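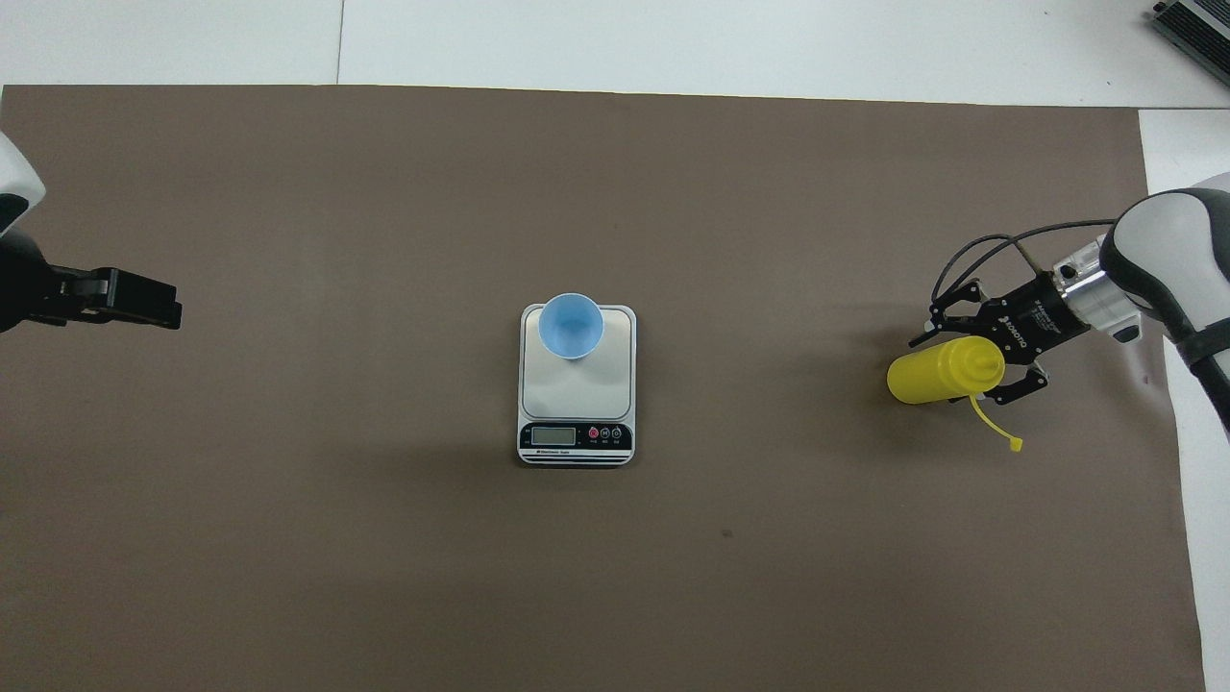 Bench Rules for Two-Armed Pouring

Rusine Workshop Tips, page 4

Most of these were written after something got sticky. Romana Šťastný keeps the list, and if you want a rule struck off you take it up with her, preferably before lunch.

Cover the table first. Tape down the corners if they curl. A wrinkle under a scale will cost you a gram or two, and you will spend the afternoon blaming the software.

Put the scale down, switch it on, then set the cup on it and zero it. In that order. Phong Đào once zeroed it first and reported a very accurate weight for one cup plus its contents.

Turn off the auto shutoff if your scale lets you. Arms are slow. A cheap kitchen scale loses patience after 30 seconds and goes to sleep with the pour half done. If it can't be turned off, buy a different scale and give that one to somebody who bakes.

Squeeze bottles are the right thing for a gripper, with two warnings. Set the closing force with a full bottle, then check it again when the bottle is nearly empty, as a bottle full of air gives way much sooner. And open the nozzle before the arm picks it up. Squeezing a capped bottle harder is a plan people come up with on Mondays.

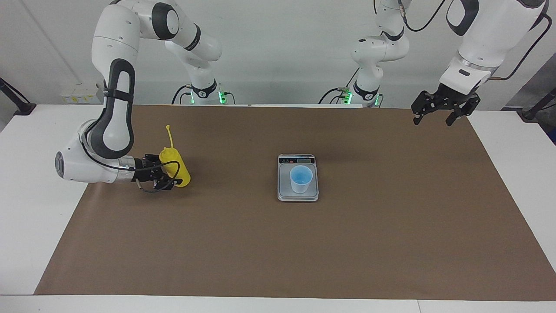
Color the water. A drop of food coloring shows up on the paper at once, and clear water will sit there until your sleeve finds it. Blue is fine. Red gets you questions from visitors.

One arm works, the other waits with its fingers open and well up out of the way. Waiting means waiting. If both arms have to move, run them at the slow setting the first time through, with a hand on the stop button and no coffee in the other one.

Keep cables slack enough for the wrist to turn all the way over, and short enough that they don't sweep the table. Walk through the whole motion with an empty bottle before you trust it.

Nothing goes on the paper that isn't part of the job. Phones count. So do Peter Skála's reading glasses (second pair).

Write down the target weight before the run. Numbers chosen afterward have a wonderful way of matching.

Change the paper when it's damp, and rinse the nozzles at the end of the day. Spare nozzles are in the Narkow drawer, under the tape.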